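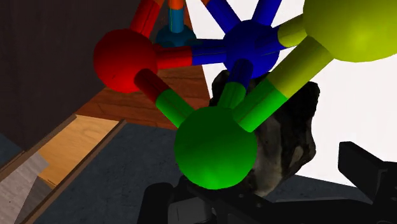
Opinion | Automation
16/01/2018

A simulated robot still needs looking after

I keep hearing that the great thing about setting up a robot cell in simulation is that it needs no maintenance. There are no belts to tension and no grease on your sleeves. I spent most of last May helping to set up a simulated cell for a project called Prarero, and I no longer believe a word of it.

The task was small. An arm on a table, a gripper, a white cabinet, and on the cabinet a ball-and-stick molecule of the sort found in any school chemistry cupboard. The gripper was to go in close, take hold of the model and lift it clear. A child can do it. We gave ourselves 300 trial grasps to get the cell into a fit state, and used 600.

Very little of that went on the robot. It went on the molecule. A toy like that is mostly gaps, and physics engines have strong opinions about gaps. The cheap way to model one is to wrap the whole thing in a single invisible skin, and then the fingers close on thin air between a green ball and a blue one and report a perfect grip. The dear way is to give every ball and every stick its own contact shape. Now the fingers can go between the sticks, and they can also get stuck there, shivering, until someone stops the run.

We went the dear way, and I would again. But I would like the people who sell this approach to admit that it is upkeep. Change the size of the time step and the contacts need tuning again. Swap the finger pads and the friction values are wrong. Zondelum, the toolkit we were using, had an update halfway through the month and every stored grasp was off by a hair. On a real bench you would call that a fault and send for a fitter. On a screen it gets called a version difference, and a week goes by.

The setting matters too, and here I am in a minority. Plenty of engineers would have put the arm in a blank grey box and been done. Ours got plank floors, a cracked dark wall, a picture hung on it and some clutter beside the toy. I grumbled about the picture at the time. Swirls of orange and red, when the work needs orange and red balls to be found by a camera! I have come round to it, slightly. A cell that only works against a blank wall has not been set up, it has been excused.
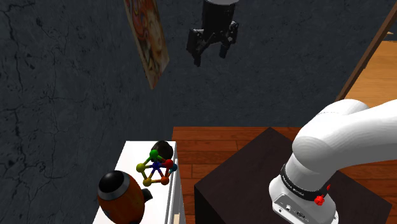

What the arm does not tell you

The arm in the cell says FRANKA EMIKA on its black band, and its base has its little connectors and a red knob. Good modelling, all of it. It is also where I start to worry. The closer the thing looks to a machine you could order, the easier it is to forget that none of its joints has ever worn. Ours ran 64 copies at once and every copy was the same age, namely new.

A colleague at Cliltwood called our checks fussy. Before each batch we opened the gripper fully, left it hanging empty and compared its position with the figure in the log. It takes a minute, and it found two faults in a month, one of them mine – a hand frame I had turned the wrong way and then defended for a whole afternoon.

I am told the next release will do this by itself. Perhaps it will. I would still want the log, and someone paid to read it.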